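Community Larder > Gallery > Packing at Altville Hall

Packing at Altville Hall

Every so often I get a kind note from someone who has had one of our parcels, or who has dropped a tin in the box by the door, asking what goes on in the hall between the food arriving and the bags going out. I always mean to write back properly and I nearly always manage three lines and a thank you. So this is my proper answer, and I hope you'll forgive me if it wanders a bit, as I have been doing this for a long while now and I'm fonder of it than is probably sensible.

We are in the side hall at Altville, the one with the tall windows and the radiator that ticks. Setting up starts with the tables. Nélida Salinas likes them in a horseshoe and I like them in a line, and after a good deal of cheerful grumbling we have settled on a line with a bend in it (which suits neither of us, but does leave room for the trolley). The heavy things go nearest the door, the bread goes furthest away, and the kettle goes wherever there is a socket that works.

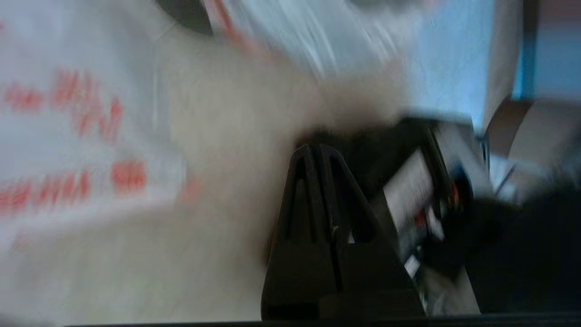
Bags are what people ask me about more than anything else, and I could talk about them all afternoon. We used to buy brown paper ones, lovely to look at and hopeless the moment a carton of milk went in sweating from the fridge. Then for a time we had proper cotton ones, which went out of the door and very sensibly never came back, and I can't blame anybody for keeping a good cotton bag. These days we take what we are given and say thank you for it, and a white plastic bag with red printing on it will do as well as any other. I have a soft spot for cardboard too, I must admit, and there's a piece of plain brown to the right there, of the sort I can never bring myself to throw out. Flattened in the bottom of a bag it stops the tins from poking through, and it saves your shins on the walk home!

A word on the order of packing, as I promised Violeta Iturra I would put it down somewhere that wasn't the back of an envelope. Tins first, lying on their sides if they're small and standing up if they're the big tomatoes. Then the dry packets down the edges, rice on one side and pasta on the other, so that the whole thing stands up by itself. Jars go in the middle, wrapped in a sheet of newspaper. Soft fruit and bread sit on top, and the list goes in last of all with the family's number on it and any note about allergies written large.

Ulises Bravo packs in a completely different way, starting with the jars, and his bags are beautifully square and have never once split, so please don't take my word as gospel. He spent years behind the counter at Babić, the grocer's that used to be on the corner by the bridge, and he can tell by the lift of a bag whether it has one packet of lentils in it or two. I have tested him on this more than once and lost a biscuit every time.

The bags with eggs in are done at the very end and carried out by hand. We had a bad morning with the eggs last August, when it was terribly hot and everyone was in a hurry, and I would rather not go into it, except to say that the floor was never so clean as it was that evening.

On our fullest day so far we sent out 201 parcels, with 30 of those going by van to Tridesden for the people who can't manage the bus. I remember sitting down afterwards on an upturned crate with a cup of tea and not being able to think of a single thing to say, and if you know me you'll know how rare that is. Oriana Gaete drove the van both ways and then came back in and swept up, bless her.

If you'd like to send something in, the things we run short of are tinned fish, long-life milk, cooking oil in the smaller bottles, washing powder and plain biscuits. We have more kidney beans than you would believe, and we're grateful for each and every one, but perhaps chickpeas next time? Clean carrier bags are always welcome, folded or scrunched, any shop and any colour, and so are small boxes as long as they're dry. Leave them with Bautista Tapia at the front desk, or in the porch if the door is shut.

I'll add more to this page when I next have a quiet hour and somebody patient to help me with the computer. Until then do come and say hello, there is usually tea in the pot, and there's always a bag that wants holding open while somebody else fills it.

We use cookies to remember your settings and to see which pages are read. Accept | Manage choices

Contact us | © Altville Hall Community Larder | Back to top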